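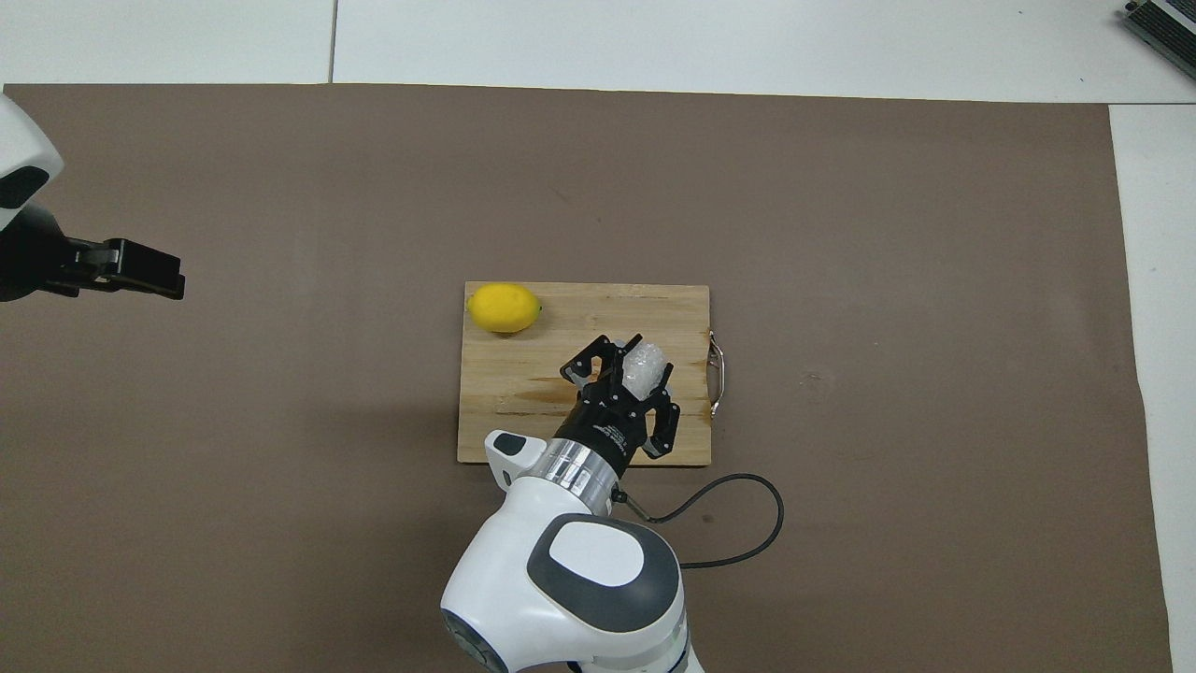 A lemon and a cutting board with a metal handle, on the big mat.

I want to make a case for preparing food on the floor. I mean it, and I've been meaning it for long enough that my friends have stopped arguing and started bringing their own cushions.

Most of the world's kitchens, for most of the time there have been kitchens, had no counter. People sat or knelt or squatted and did their chopping low down, with everything spread around them in easy reach. The waist-high counter is a fine invention and I own one. It's 50 inches long, and by the time the toaster, the dish rack and the fruit bowl have taken their share, I could just about slice a radish on what's left. Meanwhile there's all this floor! White tile, wiped in a minute, going all the way to the back door. I walked over it for years before it crossed my mind to put a mat down and work there.

The mat is the heart of it. Mine is brownish gray and much bigger than you'd think you need. I bought a small one first, a Falteo, nice enough, and spent a whole evening chasing cherry tomatoes off the side of it. Go large. You want the board in the middle and a good wide border all around, so that whatever rolls or drips has a long way to travel before it gets to the tile. Pick a plain color too. A pattern hides crumbs, and you do want to find the crumbs. My aunt's old mat had vines on it and we were still meeting last week's parsley.

Then the board. I'm fond of a light wood with the grain running through it in streaks, and I like one that has a few darker stains. I know people who sand theirs back every July and oil them until they look like something in a store window. Good for them, they're beautiful. But a stain on a board is a beet somebody ate, or a handful of cherries, or the time the tea bag got left there during a long phone call. I wouldn't trade mine for a clean one. And get a handle! A curved metal one at the end is perfect. When the board lives on a counter you can slide it to the edge and get your fingers under it. On a floor there's no edge to slide to, and with a handle you just hook a few fingers in and up it comes, onions and all.

Which brings me to lemons. If I could have only one thing sitting beside the board it would be a lemon, every time. Half the dishes I make are improved by one and the other half are improved by smelling one while I work. Itzel Tlapale, who taught me to cook beans properly, keeps a lemon out even when the recipe has no lemon in it. She rubs it over the wood at the end with a little salt. I've picked up the habit, and my board smells wonderful for it. Also, it's yellow. On a gray evening against a gray-brown mat, a bright yellow lemon does more for my mood than any lamp I've bought.

I wrote some of this in a neighborhood newsletter a while back and heard from a few people. Fulgencio Zamudio wanted to know about his knees. Fair question. I sit cross-legged on a folded blanket and change sides when one leg complains, and a low stool works for people who don't bend that way. If getting down there hurts, don't do it, stay at your counter and be happy. Rafsan Jayasinghe asked about hygiene, and I'd say the same as I told him. Shoes off at the door, sweep before the mat goes down, food on the board only. The mat gets shaken outside and washed with dish soap afterward. I'm a good deal stricter down there than I ever was standing up. For one thing I can see the floor.

He also asked about knives, with small kids in the house. No. With toddlers or a dog around, use the counter for anything with a blade and save the floor for shelling peas, picking over lentils and pulling herbs off their stems. Those are the best jobs for it anyway. Sarahí Medrano's three children do a whole bowl of peas between them on the mat, and they eat more than they shell, and she gets to sit down with them while it happens.

That's the part I love most, if I'm picking. A counter faces a wall. You stand at it with your back to whoever came over, and they hover by the fridge asking if they can help. Put the board on the floor and everybody can sit around it. There's a side for each person. Somebody tears, somebody squeezes, somebody just talks and steals the carrots. I've had four adults around one board and no one got in anyone's way, which has never once happened at my 50 inches of counter.

Try it with something easy. A salad, a bowl of guacamole, lemonade if it's hot out. Clear the floor, put down the biggest mat you've got and call somebody over.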